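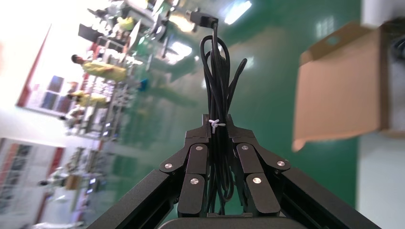

Skikitz two-finger gripper kit – members' assessments

Posted by benchwright_44
The department is considering the Skikitz kit for cable and carton handling, and I should be grateful for views from members who have used it. Our trial has so far been confined to coiled leads. The fingers hold a bundle secured with a twist tie by its loops, which our previous kit could not be set to do without a change of fingers. The supplier quotes a lead time of 11 weeks.

Posted by Dimholm_Stores
We purchased 2 kits and have kept both in service. The linkage is sound. I must, however, disagree with the supplier's claim that no adjustment is required on delivery. The pivot screws on ours needed tightening before first use, and the manual is silent on the matter.

Posted by prastetberg_lab
I cannot agree with the previous member. Our screws were correctly set on arrival. Our objection concerns the wrist camera, as the fingers take up a good deal of the view when they are open.

Posted by benchwright_44
With respect, I do not regard that as a fault. An operator needs to see both pads on the approach, particularly with a carton standing at the far edge of a platform and a second arm already over it.
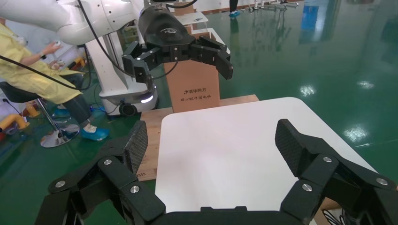

I would accept that the view is less helpful for small parts, and our report will say so. Training is a separate matter. The Guimarães office offers a course for operators at extra cost, and I have asked for the syllabus.

Posted by prastetberg_lab
The course is adequate, but it gives too little time to work with two arms. I would ask for that in writing before placing an order.

Posted by Dimholm_Stores
Agreed on the course. I maintain my position on the screws – please see page 111 of the manual, where the torque table has been left blank.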